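Blue Bins, Steel Table: A Packing Room in Clarnau

By Ingeborg Holzer

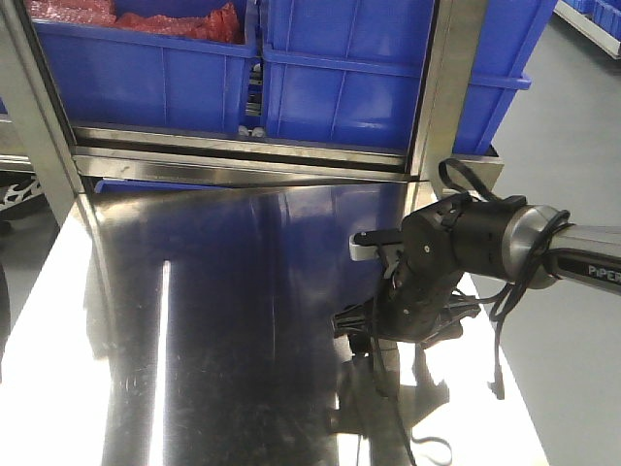

Packing is mostly a storage problem. So says Živko Zupan, anyway, and he has had 2 years at Wolo to test the idea. Boxes, tape, filler, labels, all of it wants a home within arm's reach or the day falls apart. His answer was cheap. Plastic bins, all the same blue, up on a metal shelf right behind the steel table. One has the red packaging in it, crumpled, heaped up past the rim. Easy to spot from the door. "If I have to read a label to find filler, I've lost," he says.

The orders are small. Candle tins, tea strainers, enamel cups from Prutis. In May they sent out 222 parcels, a quiet month. By early December, 1,643. Same room, same table.

The table first. Zupan wanted wood, warmer on the wrists. Got talked into stainless by a friend who runs a bakery. Tape lets go of it, glue wipes off, spilled tea doesn't soak in. Downside: fingerprints. Every one shows. He wipes it down at lunch and again at closing, soft cloth, a drop of dish soap, always along the grain. Scratches he has given up on.

Then the bins. No lids, ever. Lids end up on the floor. Heavy stuff goes low, light stuff high, and nothing gets stacked on the work surface overnight. The bins come down to be washed every 3 weeks, wich is less often than it should be, he admits.

What would he change? Wider shelves. Better light at the far end. A Pramanik tape dispenser he's been eyeing for ages, too expensive, maybe after the holidays. And a hook for the scissors. They were missing again when I visited. We found them in with the tissue paper, under a half finished order for six cups.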